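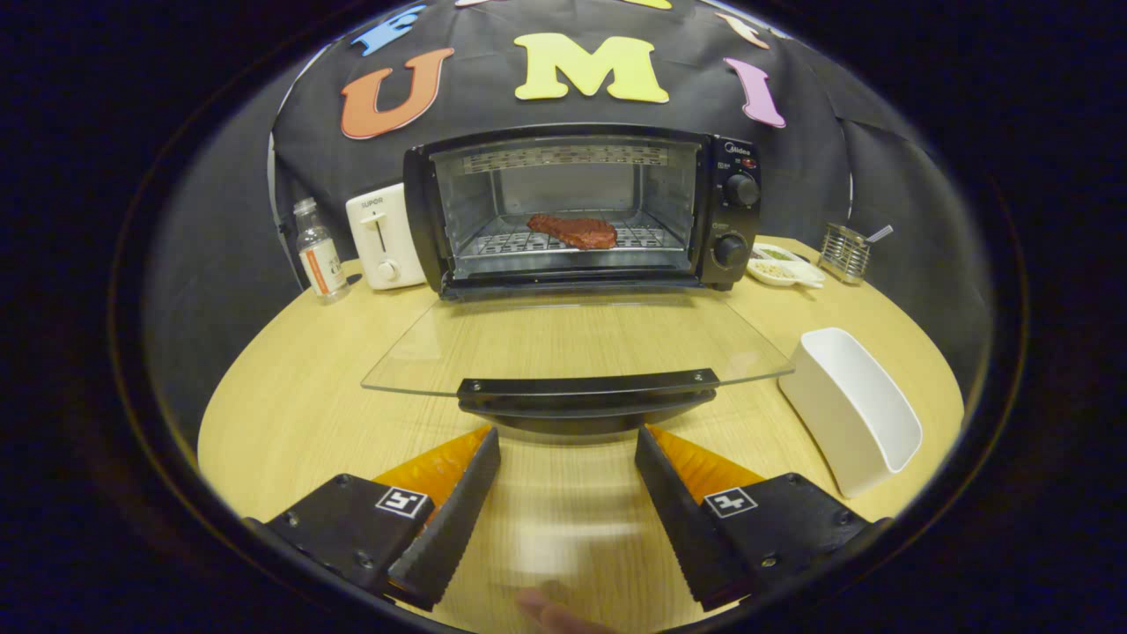 A Midea toaster oven with its door open and a steak on the rack

The Cusness Accord is a border agreement between Gokitz and its northern neighbour Stillex, and I've been fond of it for years (it's only three pages long!). It was signed one September in the small port of Cusness, after two rounds of talks had broken down over fishing rights.

Under the accord both sides pull their troops back from the river and share the customs post. Opposition parties in Gokitz called it a giveaway and walked out of parliament - I still think they had a point about the customs money. It passed by two votes. The river islands were left for later talks, and both governments still print them on their own maps.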